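4.2 Equipment plan and cost of one station

Before any purchase was made, we wrote down what one station must be able to do and how much of the budget each part could take. The laboratory at Villville already had experience with a single large arm, and this experience was partly negative. The arm was precise, but when a joint failed in November the repair used most of the money which was reserved for spare parts. For the present study we therefore decided on small arms in pairs, with the same motor type in as many joints as possible, so that one box of spares can serve all stations.

We requested offers from two suppliers, Sekum and Tenel. The offer of Tenel was lower for the arms alone, but it did not include cables, power supplies or the mounting parts. After we added these items, the difference between the two offers became small. Nam-gil Chae compared the delivery conditions and found that Sekum could ship in 60 days, while Tenel could not confirm a date. We chose Sekum for the arms and bought the enclosure parts locally through Mwakyusa.

The planning unit is one station. It contains 2 arms, 2 grippers with a camera bracket on each, one mounting rail with its circuit boards, the enclosure, and a set of objects for the tasks. The last item is often forgotten in equipment budgets. In our first draft it was listed under "consumables" with a very small sum, and Sandra Wragg corrected this after she had prepared the list of objects for the household and pet care tasks. The complete list has 114 entries. Soft objects such as bags, pillows and fabric tents are cheap to buy, but they take a lot of storage space and must be replaced when they lose their shape. Figure 3 shows a station with objects of this group on a patterned fabric floor.
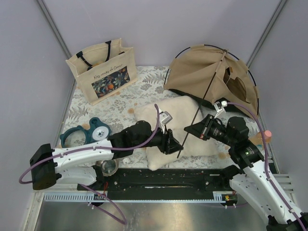
Figure 3. One station with both arms over the work area. The left gripper is above the pillow, and the right gripper is at the dark rod beside the tent. The cables of the grippers run back along the white links.

4.3 Items that were underestimated

Three items needed more money than planned. The first was cabling. A cable that hangs in a free loop can be caught by an object with handles or by the frame of a tent, and we had ordered only the cables which came with the arms. The revised plan has one spare cable for each gripper. The second was floor covering. Trevor Gosling asked for several printed fabrics, because a model trained over one plain surface may not work well over another, and each fabric must be cut to the size of the enclosure. The third was working time. Changing the objects and the fabric needs a person, and this time was not included in the price of a station at all.

For the second year we recommend that the cost of objects and the cost of labor are calculated per station, in the same table as the hardware. Kirsty Inskip has prepared such a table for the renewal of the budget. The price of the arms is still the largest single line in it, but it is now less than half of the total.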